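List Home | Archive | Threads | Subscribe | Help

Subject: Re: [tritisness] Attendance figures for the Akl show
Date: 9/26/23

> The results page lists 3,790 for Akl. The building is set up
> for far fewer than that with the ring in. Is the number a typo,
> or do they count both nights of the taping?

Both nights. Ellell reports combined attendance when a taping runs over two dates at the same venue, and the results page copies the figure without a note. The first night drew 2,118. The second is the remainder, and it had the weaker card: 7 matches, 2 of them untelevised.

Vitach reports each night separately, so the two promotions can't be compared from the results page as it stands. I have changed my own table to one row per night and marked the Ellell rows where only a combined figure exists.
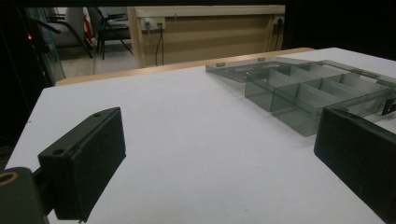
Smoky-gray plastic tray on a white tabletop.

On the other question from last week, the tag title change in September should be dated by the taping and not by the broadcast. The list has used taping dates for Vitach from the start. Using broadcast dates for Ellell alone makes the reign lengths wrong in the combined rankings.

If anyone has per-night figures for the earlier Ellell tapings, please post them here with the source.

Contact the list owner | Copyright Tritisness list archive | Back to top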